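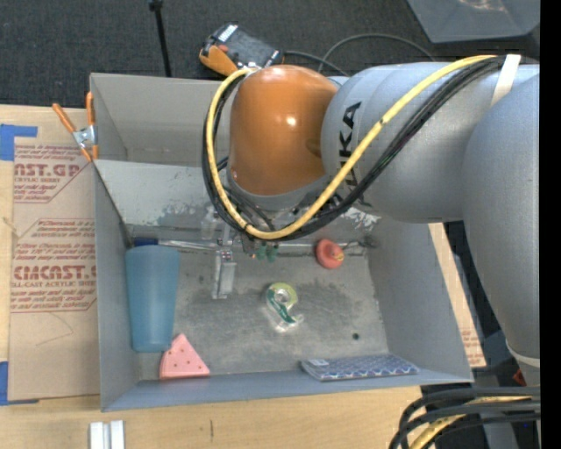
Failed picks carry more information than clean ones, Mabli Samuel wrote in her comments on an earlier draft, and a protocol that drops them at the source cannot be repaired later by weighting. We adopted this view for the second round of collection, and the section below describes the procedure as it stood after the change.

Posted in: Manipulation / Data and Benchmarks

4.2 Collection of grasp episodes

All episodes in the Jerkisura set were gathered at the Medumden site with a KUKA arm working in an open bin (Figure 3). An episode starts when the arm leaves its rest pose and ends when it returns there, whether or not an object has been picked. Each episode holds the joint positions, the commanded gripper state, the images from the fixed camera and one outcome label. Joint positions and images share a clock, and the gripper state is written only when it changes.

Figure 3. Collection cell with mixed objects in the bin. The gripper reaches down past the looped hose and cables. Rigid and thin-walled items are placed together.

The full pool contains 17 objects. They were chosen to differ in how they fail. A tape dispenser offers clear plastic and a solid roll in the same item, so depth readings are poor on one part and good on the other. A plastic cup on its side can roll when touched and can be closed on at either end. Long tools with a thin shaft present a narrow target along most of their length and a thicker one at the handle. Flat items, such as a rectangular packet or notebook, leave little for the gripper to close on unless an edge is raised or pushed against a wall. Small toy-like pieces fill the remaining slots and mostly serve as clutter.

For each run, a subset of the pool was drawn by script and tipped into the bin by hand. Operators were told not to correct the result. If an object landed against a wall or under another object, it stayed there. A run ended after 5 failed episodes in a row or when no object remained, whichever came first. The bin was then emptied and a new subset drawn.

Motions came from two sources. In the first, an operator moved the arm with a hand controller while watching the bin directly. In the second, an early version of the Fatau policy proposed a grasp point and approach angle, and the operator could accept the proposal or stop the arm. Stopped episodes were kept with their own label. We did not allow an operator to adjust a proposal partway through, as this would have mixed the two sources inside a single episode and made the action labels hard to read.

The hose and cables at the wrist placed a limit on both sources. Approaches that turned the wrist far from its neutral angle pulled the loop toward the bin wall, and in early trials this sometimes moved objects before the gripper reached them. We therefore restricted wrist rotation in software. The restriction removes some grasps that would otherwise be possible, chiefly on thin objects lying along the rear wall. These grasps are missing from the data and a policy trained on it should not be expected to find them.

4.2.1 Labels

Outcome labels were assigned in Bite, our in-house annotation tool, by two readers working apart. A pick counts as a success if the object clears the rim and is still held at the end of the lift. Slips are split into those that occur before the object leaves the floor and those that occur after. The fourth label covers contact with the wrong object, and the fifth covers operator stops. Lærke Mogensen and Halldóra Ragnarsson labeled the first batch, and Yamuna Achari settled the cases in which they differed.

Most of the disagreement concerned the wrong-object label. When two items touch, the gripper may push one and close on the other, and the fixed camera does not always show which contact came first. The wording was changed in March to ask only which object was between the fingers at closure – the order of contact is no longer recorded. Episodes labeled under the old wording were read again under the new one.

4.2.2 Size and split

The second round produced 318 episodes. Of these, 80 were held out for testing. The split was made by run, so that no arrangement of objects appears on both sides. Splitting by episode gave higher scores in a trial comparison, which we attribute to near-identical arrangements leaking across the split, and those scores are not reported.

We did not balance the outcomes. Slips are more common for flat items than for the cup or the small pieces, and the data keeps this skew. Hafþór Nørgaard suggested drawing flat items less often to save operator time. We kept the draw uniform, partly for the reason given by Samuel and partly to keep the script simple.

Lighting was left as found in the room. The bin floor is scuffed and marked with dark smudges, and the segmentation step at times returned a floor mark as a small object. Such false detections led to empty closures, which are stored as slips before lift with an added flag. Repainting the floor was considered and rejected, as bins at the intended sites will be in similar condition. The effect of the flag on training is examined in Section 5.1.

We use cookies to remember your settings and measure traffic. Accept all | Manage preferences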